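Search the notebook
Type and press enter

Notebook – framing bench, June
4 min read

Saturday, 9:40. Picked up where I left off on the Druldale frames. The question for this batch is whether the back strut holds its angle on a soft surface, or whether it needs a felt pad at the foot. On bare bench the strut is fine. On fabric it creeps, and the customer will be standing these on fabric.

Ground for the test is the blue printed cloth, the one with the mountain bands and the yellow arc. Pulled flat by hand, not ironed. Frame set up at an angle, grey support behind, one small wood block left out on the plain blue part. 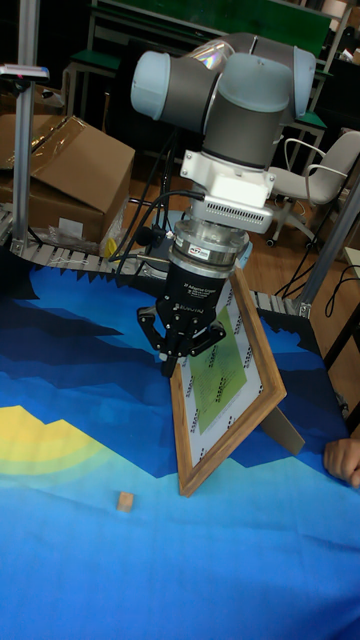 Bok-nam Tak
Finishing and assembly, Tumer workshop

Strut hinge first. The screw on this one had been run in too tight and the leg stopped short of full opening. Backed it off a quarter turn, no play afterward. Ah-rin thinks the Storine hinges come with a burr on the inner leaf. I opened 6 from the bag and found it on 2. Filed both. The rest go back in the bag marked as checked.

Weight of the mat and backing together is 175 g on the small scale. I had expected less. Soon-im used the heavier board for this batch and it is not on the job sheet – please write it there, the strut position depends on it.

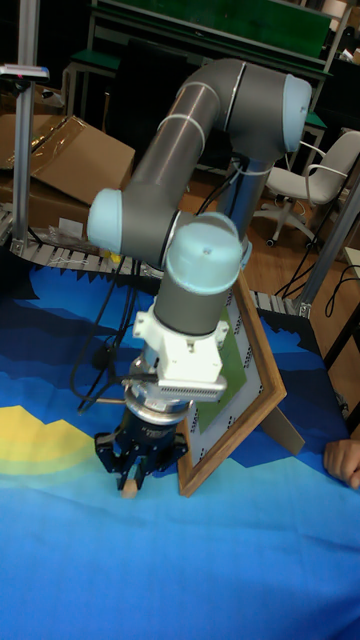 Felt pads: cut 4 from the Ha sheet, 2 mm, self-adhesive. The adhesive takes on the strut foot but not on the bottom edge of the border, where the wax is. Wipe with spirit before sticking, leave an hour. The cloth itself is the other variable. It still has slight wrinkles in the blue area in front of the frame, and a foot standing on a fold will give a different reading from one standing flat, so smooth it before each reading and note it if you don't. Blocks for the corner stops are the small light-tan ones, same as the one over the cloth there. Do not substitute the offcuts, they are not square.

To do: repeat with pads on. Ask Paweena if the wax can stop short of the bottom edge.

Recent entries
Miter gaps on the narrow profile
Wax test, second coat
Storine hinges: what to check
Glass cutter wheel replaced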